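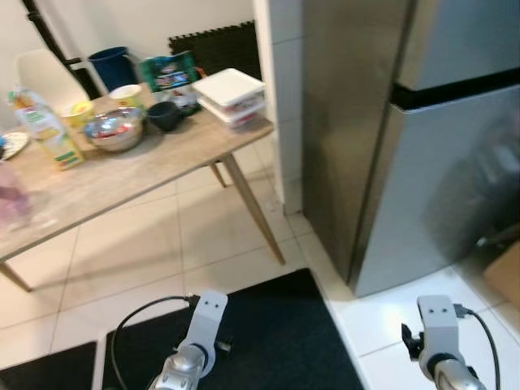 2 min read

November, exhibit workshop notes, 8 a.m. to close

Lander replica for the Hernen gallery. Leg 2 still sits low. Shimmed the foot pad and measured again, same result, so the fault is up at the strut bracket. Took the bracket off and found the holes drilled to the old drawing. Limer is cutting a new one. Until it comes the replica stays on the stands, and please don't lean on it.

Foil: the gold film from Zirkska wrinkles well but tears at the tape line. Tried the wider tape on a test panel and left it overnight with the lamp on. No lifting at the corners. Will use the wide tape on the whole descent stage. We have 80 feet left on the roll, enough for the lower half only. Reorder is in.
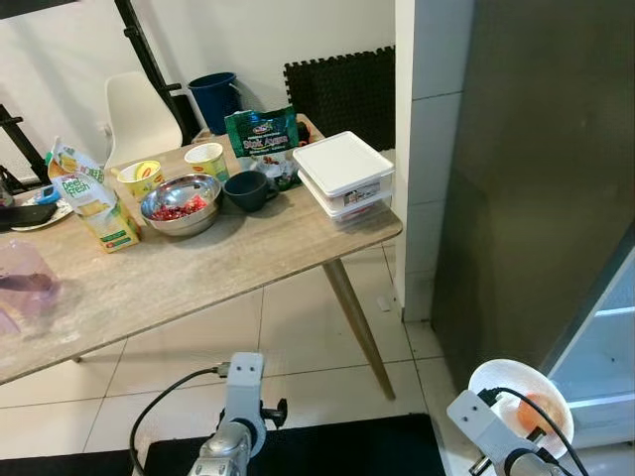 Lambrakis sent the revised audio for the launch countdown booth. The new file runs longer than the light sequence, so the engine glow goes dark while the rumble is still playing. I stretched the last light cue and it lines up now. The volume at the bench is no guide to the gallery, which has a hard floor.

Capsule hatch: hinge pin replaced, part number 988. It swings freely, but the latch catches if you close it slowly. Filed the edge a little and it got better. Needs another pass.

Still open: label text for the glove case, spare fuses, hatch latch.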